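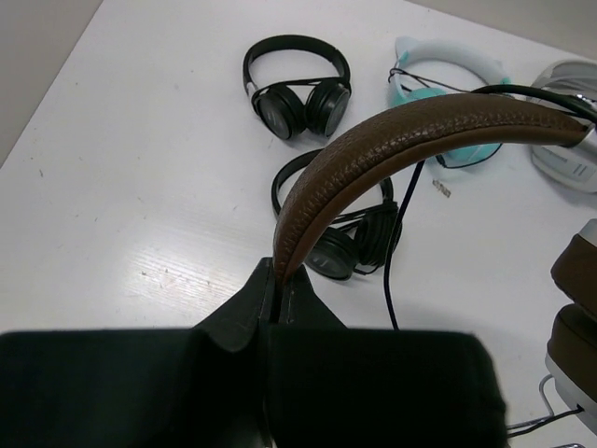

Wrist camera view, headband grasp, padded fingers.

Skistska Headphone Grasp Set
Data card and README

Summary
Teleoperated and scripted grasps of over-ear and on-ear headphones on a white tabletop, recorded to compare two finger sets on the same arm and wrist camera. The set has 500 episodes, split evenly between the two finger sets. Maintained by Sheyla Bedoya and Nuanchan Petchrat.

Intended use
Comparing fingertip geometry and pad material on thin, curved, compliant objects. Secondary use: training grasp-success classifiers from wrist views. The set is not suitable for benchmarking full pick-and-place, as the place phase was trimmed from most episodes.

Hardware
Arm controller: Tomar, firmware as shipped.
Gripper: Pacheco parallel jaw, position control with a force cap.
Finger sets: A (stock, bare) and B (padded).
Wrist camera: fixed mount, 30 frames per second. Exposure is locked at the start of each session and not adjusted after that.

Objects
Corded headphones with different headband profiles. The brown leather band is the reference object and appears in every session. Its pebbled surface and stitched edge give the pads something to hold, and its metal slider is a known slip point when the grasp lands too far along the band. Other headphones are left on the table as distractors.
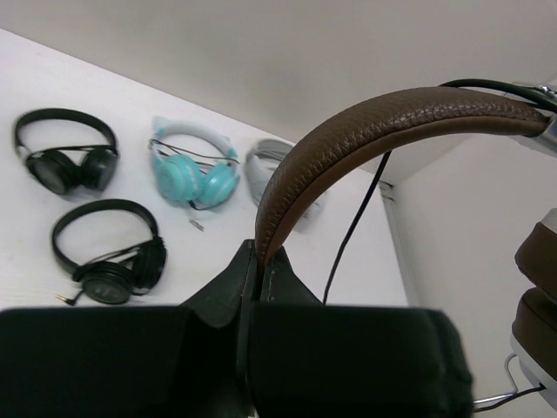 Cables are not tied down. A loose cable between the pad and the band counts as a valid grasp if the band stays in the jaws for the full hold, and is flagged cable_in_grasp in the labels. Folded headsets are labelled by their folded state and should not be mixed with open ones when computing success rates.

Episode layout
Each episode folder contains:
wrist/ colour frames, numbered from zero
state.csv joint positions, jaw width, commanded force
label.json object, finger set, outcome, flags
Jaw width is in millimetres. Time stamps come from the Tomar controller clock, and camera frames are matched to the nearest state row. Jaw width lags the image by 2 frames in the scripted episodes. This has not been corrected in the files.

Outcome labels
held: object stays in the jaws through lift and hold
slipped: contact made, object lost before the end of the hold
missed: jaws closed without contact
aborted: operator stop or force cap reached
Labels were assigned by one annotator and checked by the other. Disagreements were settled by replaying the state log. 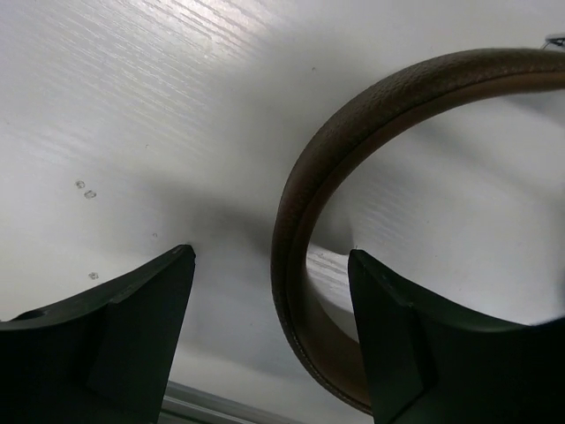 Known issues
The tabletop is glossy, and glare streaks across the wood grain in some views. Segmentation models tend to read the bright patch as an object edge. Small marks and specks on the surface have not been retouched and can be mistaken for debris by anomaly detectors. Dark fingers against shadow give poor contrast at the fingertips, so depth estimates there should be treated with caution. Ear cups often fall outside the wrist view during a headband grasp.

Changes
Version 2: added the cable_in_grasp flag, re-centred the camera calibration, removed duplicate aborted episodes. The November recordings use the older calibration file, stored alongside them.

Licence and contact
Research use only. Report label errors to the Bikcombe issue tracker with the episode number and frame range.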